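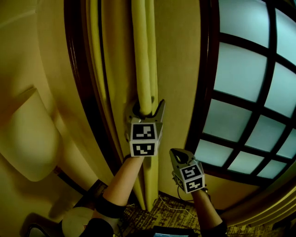

Flikwood Film Night: minutes of the planning meeting, Dec 17, 2018

I took the notes again, so if you remember it differently, write to me before the January meeting and I'll fix it. We met in the upstairs room, which was chilly until the radiators got going, and most people kept their coats on through the first two items. Apologies came in from the usual carpool from the east side (somebody's kid had a recital) and from our poster designer, who sent her notes by email. I read those out when we got to publicity.

Last month's minutes

Fine apart from one thing. I had written that we agreed to buy a second popcorn machine. We agreed to look into the price of a second popcorn machine. Sorry! Corrected now, and I have let the person who had already started shopping know.

How the fall season went

Pretty great, I thought, and most of the room agreed. We had nearly 1,000 people through the door between September and last week if you add up all the evenings, and that includes the washout in October when the storm took the power out and we sent everyone home with a rain check. The silent comedy with live piano was the best night by a mile. The Norwegian one was the worst, and I still think it's a lovely movie, but the folks who came wanted something to laugh at on a Friday and I can't blame them.

Somebody asked how many people had used their October rain checks. We don't know, the stubs got mixed in with the raffle tickets. We'll keep honoring them through the spring and not make a fuss about dates.

There was a longer talk about start times. Parents want earlier, people who work at the hospital want later. We went back and forth on this for a good long while and ended up where we started: doors at the same time as now, but we'll cut the introduction down. I do most of the introductions, so I took that as a hint. I'll keep it short. I'll try.

Winter and spring program

This took up the biggest part of the evening. We went in with a list on the whiteboard that was far too long and everyone got to argue for one title. We have six slots to fill before the summer break, so something had to go.

Settled:
The train mystery, to open in January. Easy choice, everybody's in.
The documentary about the lighthouse keepers. It's short, so we'll pair it with a cartoon.
The Hungarian musical, which the people from Orbán have offered to cook for. They want to do soup and those little cheese biscuits before the show and only asked that we put their name on the flyer. Yes please.
A family matinee in the school break, title to be picked by the kids' vote at the library.

Still open:
The western. Half the room loves it and the other half says it's too long for our chairs. They have a point about the chairs.
A horror night. I am against this but I promised to write down that I was outvoted on whether to discuss it again, so we'll discuss it again.

On licensing, I called about the train mystery and the musical, and both are available on our dates. The musical costs more than I hoped, $271 for the one screening. The room went a bit quiet at that. We talked about raising the suggested donation for just that night, but people didn't like the idea of a special price, and with the food it should fill up. We'll go ahead. If it loses a little, the train mystery will cover it.

Subtitles came up again too. From now on we turn them on for everything, English-language movies included. We tried it twice in the fall, got only one complaint, and had several thank-you notes. No one at the meeting objected, so that's decided and I'll put it on the website.

Chairs

See above under the western. The folding ones at the back are getting worse, and one pinched a man's finger at the last show (he was very nice about it). We looked at a secondhand offer from a church that is closing its hall: 70 stacking chairs with padded seats, blue, you have to pick them up yourself. Everyone liked the sound of these. The questions were where we'd store them and who has a truck. We have a truck, one of our regulars has offered hers. The storage is harder. The closet under the stairs won't take them unless the Halloween decorations go somewhere else, and there were strong feelings about the Halloween decorations.

Agreed that I'll go and sit on one of the chairs before we say yes. Anyone who wants to come and sit too should text me. Meanwhile the folding chairs with the yellow tape on them are NOT to be put out, please, even if we're full.

Sound

The hum is back in the left speaker. It comes and goes. Our projectionist thinks it's the long cable and will bring a different one from home to try before we spend money. I asked if the fridge in the kitchen could have anything to do with it, and people laughed, but then somebody said that their record player does the same thing when the freezer kicks in, so we're going to unplug the fridge for one show and see. Whoever does this has to plug it back in afterward! I have made a sign.

Snacks and drinks

Follora will go on supplying the cookies through the spring at the same price, and they asked if we'd like to try the ginger ones. We would. The coffee was too weak all fall and I'll own up to that because I was the one measuring it. A better scoop has been bought.

The popcorn machine price (see first item) is on hold until we know about the chairs.

We also heard from a few people who find the candy wrappers annoying during quiet scenes. Suggestion from the floor was paper bags, and we could pour the candy into them at the counter. A bit of work for whoever's serving, but I think it's worth a shot at the lighthouse documentary, where you really would hear it.

Publicity

Cutico printed the fall flyers and did a nice job, except that the green came out closer to gray. Our designer's email says this was her file and not their printer, and she has a fix. She wants the full list of titles by the end of the first week of January or she can't promise anything, so the open slots need to be decided by then. We'll do it by email. Please answer the email. Last time I got answers from four of you.

The flyers will go to the library, the pharmacy, the laundromat and the bus station kiosk like before. The high school has said yes to a stack in the front office. Someone offered to set up an online page where people can save a seat, and we had mixed feelings. It would be handy on the musical night with the food. For the rest, walking in off the street is half the fun of it. We'll try it on that one night only.

Anything else

The lost and found box has two umbrellas, a very good red scarf, one child's mitten and a set of keys on a fish keychain. If the keys are yours you must be wondering.

Thanks to whoever fixed the wobbly step at the side entrance. Great job.

Next meeting is in January, same room, and I'll send the day around once I hear when the room is free. Bring a sweater. We wrapped up late and a bunch of us went for dumplings.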